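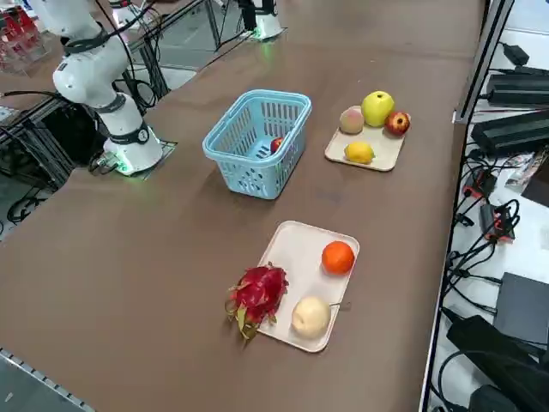

Fruit on the two trays, one red fruit in the blue basket

Which fruits can share a basket, and which should stay on the trays?
Posted in Kitchen & Pantry, Satdale Neighbors Help Board

Camenzind_Kate
Hi everybody! I have a mixed lot of fruit to sort out and I would love some advice from people who are better at this than I am. There's a peach, a yellow-green apple, a red apple with yellow streaks and a lemon on one of the cream trays, and then an orange, a round pale pear and a dragon fruit on the other. So far the only thing I've put in the blue basket is a small red apple, and then I stopped because I started second-guessing myself.

My plan was to put everything in the basket and set it on the counter, since it has those open slots in the sides and I figured the air would get through. But my mother always kept her apples away from everything else, and my aunt in Pletisbridge piles it all in one big bowl and says it makes no difference at all. Our kitchen gets pretty warm in the afternoon, even in February, because the radiator is right under the counter and I can't turn it down by itself. The fruit has to last five days if possible (there are just two of us, and one of us is picky about pears). I've never bought a dragon fruit before either, so if anyone knows how to tell when it's ready I'd be grateful!

Eduardo Macapagal
Hello Kate, your mother had the right idea. Apples give off a gas called ethylene as they ripen, and it hurries along whatever is sitting next to them. Pears and peaches give it off too, and they're also the ones that go soft quickest, so those are the neighbors I'd worry about most.

If it were my kitchen I'd use the basket for the apples and put it somewhere cooler than that counter – a pantry shelf, or the bottom of the refrigerator if it fits. Apples keep far longer in the cold. Leave the peach and the pear out on a tray until they give a little when you press near the stem, and then move them to the refrigerator and eat them within a day or two. Don't stack anything on the peach. I lost a whole bag of them that way when we lived in Broltholm, and I still think about it, they were beautiful peaches.

The lemon and the orange are easy. They don't ripen any further after picking, so they'll be fine on the counter for your five days, though they stay juicier in the crisper drawer. Mine go in a bag in there and I forget about them for two weeks at a time.

For the dragon fruit, press it gently with your thumb. You want a little give, about like a ripe avocado, and bright skin all over. A few tiny marks are nothing to fret about, but if it's mushy, eat it today or don't bother. Once it's ready, chill it, cut it in half lengthwise and scoop it out with a spoon. My grandchildren like it with a squeeze of lime, and I like it plain.

One more thing, keep the fruit near the edges of the trays from rolling. Mine always end up on the floor, and a bruised apple is the first one to go bad.

pantrymoth16
I just put it all in the fridge. Never had a problem.

lindy_b
Agree with Eduardo on the apples, but I wouldn't wash anything until you're ready to eat it. Damp fruit gets moldy fast, especially where two pieces touch. I put a folded dish towel in the bottom of my basket too, so the slots don't leave dents. And if the picky one won't touch the pear, slice it up with some of the peach and bake it with oats and brown sugar on top. Mine did 35 minutes at 350 and even the pear haters had seconds!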